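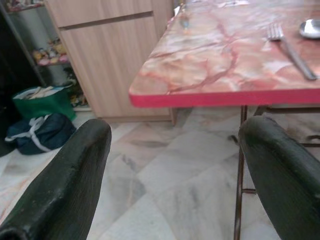
In wrestling, a pin happens when one wrestler holds the other wrestler's shoulders flat against the mat. How long the shoulders have to stay down depends on the kind of wrestling. In school matches it can be a second or two. In the wrestling shows on TV, the referee slaps the mat and counts to three. To see what "flat" means, think of a tabletop like the pink and cream one with the reddish-brown lines running across it. If you laid a ruler on a flat table, no light would show under it. Shoulders on a mat have to be down like that, both at the same time. One shoulder down and one shoulder up is not a pin.

Who decides?
The referee decides. The referee often lies down on the mat to look at the shoulders from the side. Coaches and fans may shout, but their shouting does not change the call.

Is TV wrestling the same as school wrestling?
No. In TV wrestling, the wrestlers are performers. They know who is going to win before the match starts. The falls and throws are practiced many times, and they can still hurt. School wrestling is a contest, and the winner is not known until the end.

What is a ring?
A TV wrestling ring is square, even though it is called a ring. It has a post at each corner and ropes along the sides. Under the mat there are boards and a metal frame. The ring at the Herton hall is 20 feet on each side. School wrestlers do not use a ring. They wrestle on a big mat with a circle marked on it.

How do people learn?
Muthoni Urio teaches the beginners' class at the Bratberg gym. New students start with falling. They tuck in their chins, keep their arms out and land on their upper backs. After that they learn how to stand, with knees bent and feet apart. Pins come later. The youngest students in her class are 12.

Words to know
Mat: the padded floor where wrestlers wrestle.
Hold: a way of gripping another wrestler.
Kick out: to get a shoulder off the mat before the count of three.
Tag team: two or more wrestlers on the same side who take turns.
Submission: when a wrestler gives up, often by tapping a hand on the mat.

Do not try wrestling moves at home or on the playground. Wrestlers train with a coach and a proper mat.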